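Vodine publishes its house rules for benchtop robot arms

12 Oct 2019

We've been promising this one since May, so I'm very pleased (and a bit relieved!) to say that the Vodine bench rules are out today, free for anyone to download, print and argue with.

They started life as a scruffy list on our own wall at Flustorach. Then our friends at Oltavik asked for a copy, sent it back covered in red pen, and we ended up rewriting the lot together. There are nine rules now, on two sides of paper, and I've tried very hard to keep them in the sort of English you'd use over a cup of tea.

Most of them deal with the dull stuff that catches people out: where cables run, what's allowed on the bench, who may press what. We tested the wording over 1,269 logged sessions, mostly button and pick-up tasks, and changed it whenever someone read a rule two different ways.

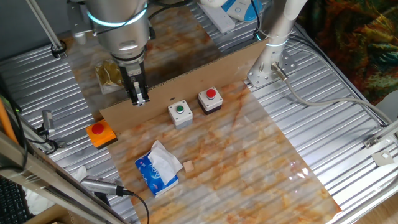 What the rules ask for

Agree before you start which buttons are part of the task and which ones really stop a machine, and write it down. A big red button on a practice bench looks terribly convincing, and a visitor won't know the difference!

Keep the real stop within reach of whoever is running the session. If two arms share a platform, treat both as live until both are locked off. Check every cable by hand before the first move, and list any loose items in the session sheet.

These are good practice notes and don't replace your risk assessment or the law, so please carry on doing both properly.

Where to get them

Ask the Vodine front desk for the Du pack, our name for the rules plus seven blank session sheets. Comments are very welcome, red pen included.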